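Teaching by hand: a morning with the Comano demonstration team

Trosten has been collecting hand demonstrations for two years. The work goes on in a carpeted room with dark curtains, and the task on the list when we visited was plugs and power strips. We spoke to the engineer who leads the project, called Comano, and asked first why the team had moved away from remote control.

"We started with a remote set-up," she said. "You sat at a desk, moved a pair of handles, and the arms followed. It works, but you lose the feel of things. With a plug, the feel is most of the job."

Now the operators hold the grippers themselves and do the task directly. The movements are recorded and used later to train the arms. She said new operators need 20 sessions before their recordings are kept.

"People are too quick at first. They do what they would do at home, and a robot can't copy that. You have to slow down and keep the movement clean. If you fumble, you carry on and put it right, and we keep that too." 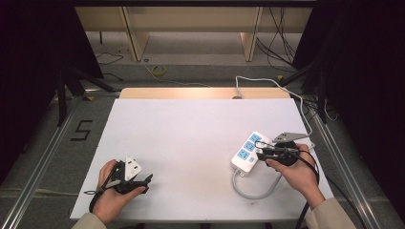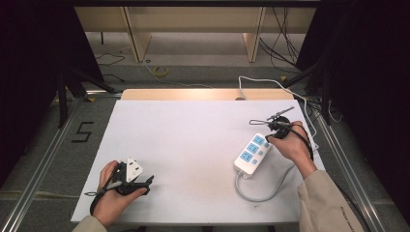 Hand-held grippers in use with a three-socket power strip at Trosten.

The set now holds 908 recordings of the plug task. She would like more, but says variety matters more than the total. The operators change the angle of the strip from one recording to the next and are asked not to settle into a routine.

Asked what goes wrong most often, she mentioned grip. "If you pick the plug up badly, everything after that is awkward. You end up twisting your wrist to make up for it, and the arm may not be able to reach that position."

Remote control has not gone away entirely. The team still uses it to check a trained arm and to correct it when it gets stuck. "Somebody takes over for a few seconds, moves it to a better place, and lets go again. Those corrections are worth having."

The next job is lids and jars, planned for November. She expects it to be harder on the hands.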